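**Umen Translation Prize goes to Marlina Khoo for the novel "Horkus"**

August 2019 – Plovby Press is glad to announce that the Umen Prize for translated fiction is given this year to Marlina Khoo, for her English version of "Horkus" by Gil-soo Ha. The book was published by our house in April.

"Horkus" tells of two brothers who keep a ferry on a river that becomes smaller every year. The original has 600 pages and almost no dialogue. Ms. Khoo worked on it for two years, and she kept the long sentences of the author, which many readers had believed impossible in English.

"I read every chapter aloud before I sent it," said Ms. Khoo. "When I lost my breath in the wrong place, I started the chapter again."

The jury was chaired by Eirini Michailidis, with Si-woo Tak as second reader. In its statement the jury praised "a translation which trusts the reader and does not explain the jokes." It read 60 titles for this edition.

Mr. Ha will join the translator for a public reading at the Nugroho Bookshop. Both will sign copies after the reading, and the entrance is free. Seats can be reserved at the counter of the shop.

A paperback edition is in preparation, with a new afterword by Ms. Khoo about the names of the boats. Journalists who wish to receive a review copy or to arrange an interview are kindly asked to write to our press office.

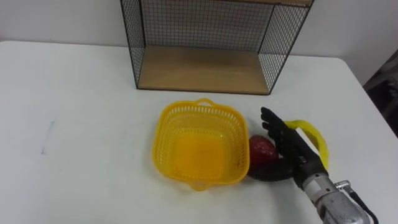 *Yoga Lumenta*

Press office, Plovby Press. This text may be reprinted in full or in part without charge.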